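**Troletti publishes results of simulated gripper comparison**

11/28/24. For immediate release.

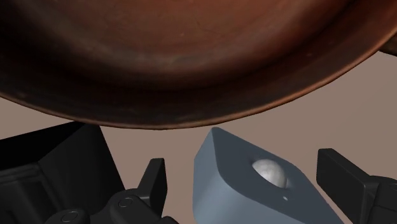
## Scope of the trial

Troletti has completed a comparison of two parallel gripper fingers, the Clekance and the Shenoy, in computer simulation. Each was run 110 times on the same set of kitchen and workshop objects, among them a copper-brown pan and a wedge-shaped blue-grey part with a silvery sphere set into its upper face. The arm model and controller settings were the same for both. Start positions were drawn from a fixed list of 257.

## Results

A grasp was counted as good if the object was held for 10 seconds after lifting. The Clekance finger reached 80 good grasps. The Shenoy finger reached fewer on sloping faces and matched it on flat ones. Most failed runs began with one finger touching before the other, which turned the object before the grip had closed.

"The sloping parts separated the two designs. On flat-sided parts we would not choose between them on these figures," said Oleksandra Kravets, test lead at Troletti.

## Availability

The run logs and object models are included in Galline, Troletti's test package, and can be requested by existing licence holders. Tests of both fingers on a physical arm are planned for March. Wrist camera settings are listed in the package notes.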